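Chapter 6
Chores and Shop-Floor Work: What Machines Can Do Now

In this chapter you will learn
how a chore is broken down into smaller actions
why some of those actions are easy for a machine and others are hard
how to judge a claim that a robot "can do" a job

6.1 The job nobody wrote down

Ask a repair technician how to fit a card in a desktop computer and you will get a short answer. Open the case, find the slot, push the card in, do up the screw. The answer leaves out nearly everything the hands do. The technician tilts the card a little, feels for the slot, moves a wire aside with the back of a finger and stops pushing when the card seats.

People learn these things by doing them and seldom put them into words. A machine has no such habit to fall back on. Each small action has to be programmed, or learned from many recorded attempts, and then it has to work again on a case that is laid out differently.

Washing machines and dishwashers have done household work for decades, and car plants have used welding arms for nearly as long. In both, the work is brought to the machine in a form that suits it. The clothes go in the drum and the door panel arrives in a clamp. This chapter deals with the other sort of work, where the machine must go to the job and take it as it finds it.

6.2 A close look at one job

Computer repair is a useful case to begin with. The parts are stiff and made to known sizes, which helps. They are also packed closely together, and many of them can be damaged by a careless push. 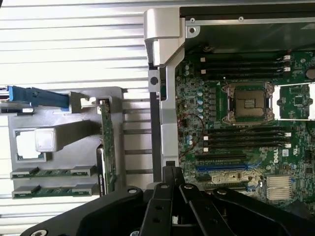 Figure 6.1 A gripper inside a desktop computer. The processor socket is open, with memory slots on either side of it.

Consider how much has to be avoided in Figure 6.1. The metal brackets and the edges of the case will take a knock. The contacts in the open socket will not, and a bent one can mean a new board. A thin red wire crosses the board as well. Wires are a well-known difficulty because they move when touched, so a plan made before the arm goes in may be wrong by the time it gets there.

The gripper itself takes up room. A person can work with two fingertips and see past them. A gripper with thick jaws hides part of the board from a camera mounted behind it, just where the view matters most.

Putting a card into a slot can be divided into four stages:

1. Grasp. The card must be held firmly and straight. If it slips in the jaws, every later position is wrong.

2. Approach. The card is carried over the board without touching cables or taller parts.

3. Line up. The edge of the card must meet the right slot. Boards often have several slots in a row, differing in length and colour, and the wrong one may look very much like the right one from above.

4. Press. Force is applied until the card seats. Too little leaves it loose and too much can crack the board.

Figure 6.2, which follows, belongs with stages 2 and 3. The card is held upright between the fingers and lowered towards the slots. Compare the width of the gripper with the spacing of the slots, and think about which neighbouring parts a small sideways error would reach first.
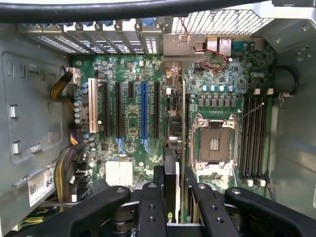
6.3 Success rates and what they hide

Suppose a firm called Dekorine tests an arm on card fitting. It makes 2000 attempts, and 1182 of them succeed. The success rate is 59.1 per cent. For a research group this may be a good result. For a repair shop it would be useless, as a worker would have to stand by and put right the other 818.

Now suppose a second firm, Furnov, reports 20 successes in 20 attempts. The figure looks far better, but we need to know more before comparing the two. Did Furnov use the same computer each time? Were the cables tied back? Did a person place the card in the jaws at the start? A short test on one tidy machine says little about a shop that takes in whatever customers bring.

When you read a claim of this kind, look for the number of attempts, the amount of change between one attempt and the next, and the help given by people.

Key terms
Grasp: the way an object is held by a gripper or hand.
Success rate: successful attempts divided by all attempts.

Before you read on
Choose a chore you did this week and write down its stages as in section 6.2. Mark the stage at which you relied most on touch. Keep your list, as you will need it in section 6.4, where we turn to folding laundry.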